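August at Flandow: the siege camp is back!

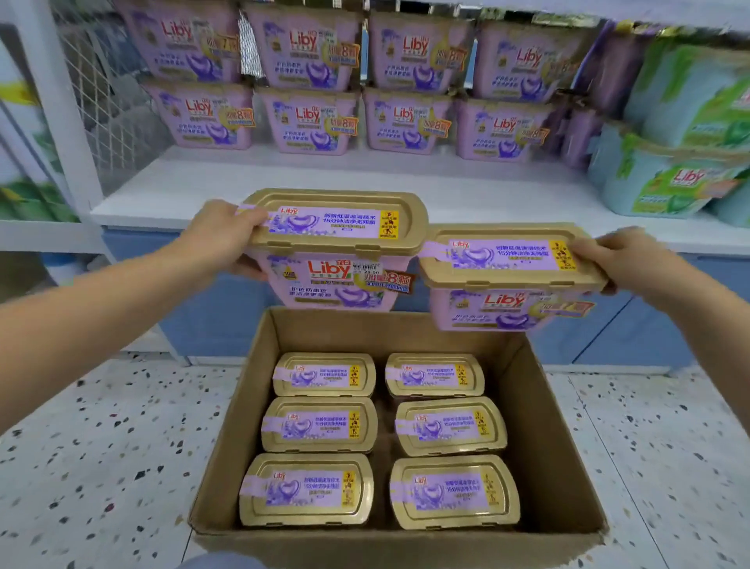
Two Liby laundry pod tubs, held over an open cardboard box.

We have a site, we have a plot, and the old gatehouse set is coming out of storage for the first time in years. The siege weekend returns to Flandow this August, and ticket requests are already at 993, so we've raised the cap to 1,000. If you've been putting it off, please don't!

The story picks up where the spring game left off. The Nandell garrison still holds the ford, the river clans are hungry and cross about it, and both sides claim the same grain barns. New players can start on either side. You'll get a short character sheet at check-in and an older hand to show you where the tents, the water and the fighting are (usually in that order).

Pascal Rieger is running the armor check again this year. He is looking at the same things as always - rolled edges, sound straps, no exposed rivet points - but helmets get a closer look this time. If yours is a spangenhelm or anything with a nasal bar, bring the padding you'll really be wearing with it. Latex weapons go to the table by the gatehouse, and arrows get checked separately. Bows over the limit stay in the car.

The big change is the shield wall. Each line now fights in groups of 7, with one caller per group, and we tried it at the last practice with wonderful results. It was loud, it was muddy, and the left flank held for three whole charges! Round shields and kite shields can mix within a group, so nobody has to repaint anything.

The Gedis kitchen tent will serve stew, flatbread and a meatless pottage from 900 bowls' worth of supplies, so bring your own bowl and spoon. Bards are wanted for both evenings. A short set by the fire is plenty, and yes, the song about the miller's goat is welcome again.

Camping spots go by household, so send one request per group, with your banner colors and the number of tents.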